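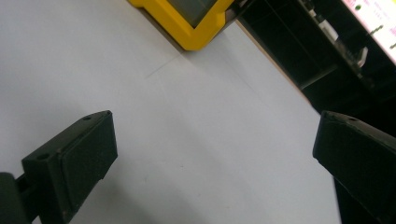 Airship mooring mast

A mooring mast is a fixed or movable structure to which an airship is secured by the nose while it is not in flight. The mast allows the hull to swing freely with the wind, in the manner of a weathervane, and removes the need to bring the ship into a hangar between flights.

Types

Masts are commonly divided into high and low types. A high mast holds the nose well above the ground, so that the hull floats clear of obstacles and passengers board through the bow. The ship must be kept close to neutral buoyancy at all times, and a crew remains aboard to adjust ballast as temperature changes. A low mast, also called a stub mast, holds the nose at a height that lets the underside of the ship rest on a wheel or a wheeled car. Low masts are cheaper to build and easier to service.

A mobile mast is a low mast carried on a truck or trailer. It is the usual type for small nonrigid airships, which are often moved from field to field during a season.

Components

The masthead carries a cup or socket that receives a cone fitted to the nose of the airship. The socket turns about a vertical axis and also tilts to follow the pitch of the hull. A winch at the base draws in the mooring cable during the approach. Fuel, water and lifting gas lines may run up the mast — on mobile units these are usually kept on a separate vehicle.

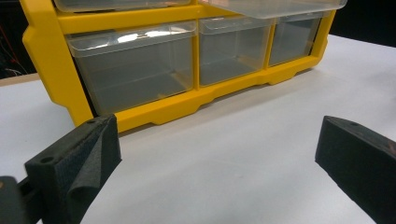 Drawer organizer with clear plastic drawers in a yellow frame.

Viseck mast

The Viseck mast is a trailer-mounted low mast designed by Sadao Ikeda and built by Tuncer. It stands 14 meters tall when raised and has 2 telescoping sections. The field at Aletti used it for trials in which 27 moorings were made. The masthead was later changed to a wider socket after wear was found on the inner lip.

Operation

The airship approaches into the wind and drops its nose line, which the ground crew joins to the mast cable. The winch then takes up the slack while side lines limit yaw. Once the cone is seated, the latch is closed and the side lines are released. The area swept by the tail must be kept clear.

See also

Airship hangar
Ballast
Ground handling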